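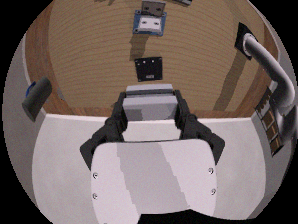
Tue 14 April

Library night

Well, I went. I said all winter that I'd go to the star talk at the library if they ever ran it on a night when I didn't have choir, and there it was on the flyer by the copy machine, so I was out of excuses. I even skipped the dishes. They're still there. I can smell the onion pan from here.

The talk was in the big back room with the bad carpet, the one where they do tax help. I got there early because I'm my mother's daughter, and I still ended up behind a tall man in a tall hat. He took it off when the lights went down, bless him, and then his hair turned out to be the same height. I moved over two seats and put my coat on the spare one so I'd look like I was waiting for somebody.

Noura Najjar gave the talk. I only knew her from the desk, where she once waived my fine on a cookbook I'd dropped in the sink (she said the pages had "character" now), and I had no idea she'd been doing this sky stuff since she was a kid in her uncle's yard. She's so good at it! She doesn't do the hushed planetarium voice. She talks about Jupiter the way my sister talks about her neighbors. There was a whole bit about how you should never buy your first telescope in December, and the couple in front of me looked at each other in a way that made me think there's one sitting in a closet at their house.

I took notes on the back of my electric bill. Let me copy them out before I pay it and mail the thing away:

Let your eyes get used to the dark before you decide there's nothing up there. No phone! Not even a peek.

Start with binoculars. Rest your elbows on the car roof.

The full moon is the worst time to look at the moon. It's too flat and bright. Go when it's half, and look along the line where the light stops, and the craters stand right up.

Red flashlight. You can make one with a balloon over the end. (Do I own a balloon? Check the party drawer.)

Something about Saturn that I wrote so fast it says "Saturn bread." No idea. I stared at it the whole drive home.

Then we all went out to the parking lot, where she had the library's telescope set up on the grass strip by the book drop. It's a Kenon and you can check it out now, just like a DVD! It goes home in a big padded bag for 6 days and there are 5 people ahead of me on the list, so I worked it out and it'll be the middle of May before I lay hands on it. Put my name down anyway. The form wants a phone number and a promise that you won't point it at the sun, and I signed that one with a lot of feeling.

The clouds were being a pain. We'd get a hole, and everybody would shuffle up, and the hole would shut again just as some poor kid got to the front. One little boy in rubber boots waited through three of those and never made a peep. When it was my turn I got a clear patch, the first decent one in ages, and I said a word I don't normally say near a library. It was a bunch of stars she called an open cluster, all spilled out like salt. You look up without the scope and it's barely a smudge. I could have stayed there until they locked the lot, but there was a line, so I went around to the back and got in it again. Second time: cloud. Serves me right.

Had hot cider from the urn, too sweet, and a lemon bar, just right. I asked who made the lemon bars and got three different answers.

While I was over by the display shelf waiting for my coat sleeve to dry (cider, don't ask) I picked up the schedule for the rest of spring. Writing down the ones I want, or I'll lose the paper like I lost the last one:

Map and compass evening, at the Grastau Park shelter. Wear real shoes.

Used book sale, a dollar a bag in the last hour. Last time I came home with a history of bridges and half a set of encyclopedias, so maybe set a limit. Maybe bring only one bag.

The documentary about the Camenzind glacier. Popcorn's free but bring your own bowl, which seems like a funny rule until you picture the carpet.

Summer reading for grown-ups starts in July. There's a card you fill in. I do love a card.

I checked out three books before I left, the fat one on constellations plus two mysteries I've probably read. The fat one is called Lilosis for some reason I haven't gotten to yet and it comes to 142 pages before you even hit the star charts. I read the introduction in the car with the dome light on, which I suppose ruined my night eyes, and then I drove home the long way by the reservoir and pulled over to see if the sky was any better out there. It was! A bit. I leaned my elbows on the roof like she told us, with Dad's old binoculars that live in the glove box, and the roof was freezing and I got dew all down my front, but I found the Big Dipper and followed the handle around to the bright orange one. Arcturus. I had to look up the spelling just now.

A truck slowed down to see if I was all right. I waved the binoculars at him. He waved back and kept going.

It's late and I've got the dentist in the morning. Need to call Mom about the casserole dish, and see if she remembers the name of that camp where they took us out on the dock to look at the stars. I must have been nine. I remember the mosquitoes better than the stars.

Also: balloons, red. Dishes tomorrow.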